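Teaching by Hand and by Remote: A Conversation with the Demonstration Program at Wallono

The demonstration program at Wallono occupies the upper floor of the Mistwood building, where operators spend the working day showing robot arms how to carry out household tasks. The program's lead, who agreed to speak on behalf of the group, received us in December to discuss how such teaching is done and what the group has learned from it.

The program uses two methods. In the first, an operator takes hold of the arm and moves it through the task directly. In the second, the operator works from a desk with a hand controller, and the arm follows at a distance. The lead was reluctant to rank one above the other.

"Guiding the arm by hand gives the operator a sense of weight and contact," the lead said. "A person new to the work will usually produce a usable demonstration that way on the first morning. Remote control takes longer to learn. Our operators train for 2 weeks before we keep anything they record."

The additional training is considered worthwhile. When an operator stands beside the table and holds the arm, the operator's own hands and sleeves enter the camera views, and a system trained on such material may come to rely on them. Remote operation removes that difficulty. It also permits the same controller to be used with a simulated arm, and a large share of the group's table tasks are now demonstrated in simulation first, under an internal project called Stindargate.

"We began Stindargate because resetting a real table is slow," the lead explained. "In simulation the operator presses a key and the objects return to the table in a new arrangement. The cost is that you cannot feel anything. You have to judge the approach by eye, and depth is hard to judge on a flat screen." 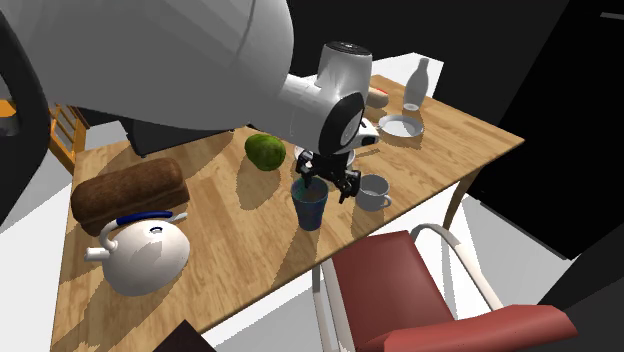
Operators are asked to bring the fingers down slowly over the rim of a cup and to pause before closing. According to the lead, the pause was introduced after a review of early recordings, in which hurried operators tended to close the gripper while the arm was still descending. The written guidance now sets out four stages for every pick: approach, align, close and lift. An operator who makes an error at any stage is instructed to correct it and continue.

"We used to discard those recordings," the lead said. "Now we keep the ones where the recovery is clear. A robot that has only been shown perfect attempts has no example to follow when it is a little off to one side."

Asked about the number of demonstrations a task requires, the lead gave 64 as the starting figure for a simple pick, divided among five operators so that no single person's habits dominate. Tasks involving handles or narrow openings are given more time. The figure is reviewed after each round of testing.

Demonstrations are recorded with Bezerra, the group's own software, which stores the operator's commands together with the camera views and the position of each joint. A second operator reviews every recording before it is accepted. Disagreements are referred to the lead, who described this as the least popular part of the job.

The conversation turned finally to the operators themselves. Sessions are limited in length, and a break is required between them. The lead observed that tired operators make smaller and more hesitant movements, and that these are passed on to the robot along with everything else.

"We tell new staff to drive the arm the way they would want it to behave in their own kitchen," the lead said. "Most of them slow down after that."

The group expects to begin hand-guided work on drawers and cabinet doors in the spring, with remote demonstrations to follow once the operators have completed the revised training.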